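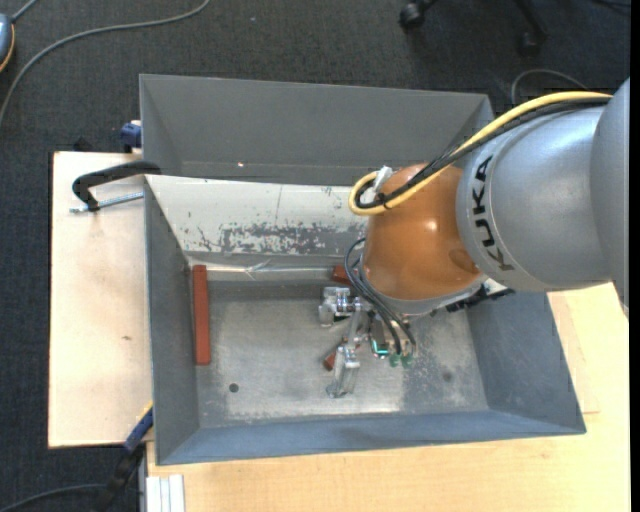
November 3, 2021

I have owned the bin since July and I still can't tell you what it's for. It came out of a clearance sale in Illmont, from a place called Wenier that had been closing down for so long that closing down had become the business. Lot 3150. I was the only bidder, which should have told me something, and I paid $30, which did tell me something, though only once I'd tried to get it into the car.

It's a big metal thing, open on top, with sloping sides, and it has the kind of paint job you get when several people over several decades each had a little paint left over. The back wall is gray. In front of that there's a sloping off-white panel, and the lower part of it has been scratched and scraped until the paint started coming away in flakes. Whatever used to get thrown in there got thrown in there hard.

My plan was to strip it. I bought the stripper, I bought the gloves, I watched a lot of videos by men with very clean garages. Then I put the bin up on the table so I wouldn't have to do the job on my knees, and that was the end of the plan, since once it was up there it looked like it had been hired.

A word about the table. It isn't one surface. There's the light wood top, which I like, and then on the left there's the paler board, which I tell people is an extension. The board came from Ralano Lumber's offcut rack and was meant to be temporary until I found something that matched. I have stopped looking. If you keep two kinds of wood next to each other for long enough, visitors start to assume you meant it, and one of mine asked where I'd bought the set.

Then the carpet. I know. You don't do paint work over carpet, and mine is dark charcoal, chosen by me in a good mood on the grounds that it wouldn't show anything. It shows every flake. Off-white on charcoal is about as discreet as dandruff on a tuxedo. I've vacuumed more in the last month than in the whole year before it, and I now know which corner of the bin sheds if you so much as lean on the table.

So the question for this fall is whether to repaint at all. The case for: it's flaking, I own a can of primer, and I told several people I would. The case against is that I've gotten fond of that scratched patch. It looks like a map of some rocky coast where the ferry only runs on weekends. If I sand it flat and roll a nice even coat over the top, I'll have a large, clean, empty-headed metal bin, and I could have bought one of those new for 80 bucks and skipped the hernia.

There's a middle road, which is to scrape off whatever's loose, wash the rest, and put a clear coat over the lot. The guy at the paint counter at Long Hardware was against this. He said clear coat over old paint will peel. I pointed out that it's peeling now. He said yes, but this way I'd have paid for it. He also asked me what was going to go in the bin, and I said I hadn't decided, and he gave me the look you'd give someone buying a saddle with no horse.

I did buy 2 scrapers from him, a plastic one and a metal one. The plastic one is useless and the metal one is far too good. I tried it under the rim where it won't show, and it went through the off-white as if it had been waiting for years to be asked.

Where things stand, then:

- scrapers: bought, one of them frightening
- primer: in the closet, probably solid by now
- drop cloth: still in its wrapper, under the other stuff I bought for this
- bin: on the table

The sensible thing would be to haul it outside before the weather turns and do the scraping on the driveway. That takes two people, one of whom has to be in better shape than I am. I've asked around. Everyone is suddenly very busy until spring, and I notice they're all people who helped me get it in.

If anyone has actual experience with clear coat over old flaking paint on metal, leave a comment. If your advice is to put a plant in it, I've had that one already.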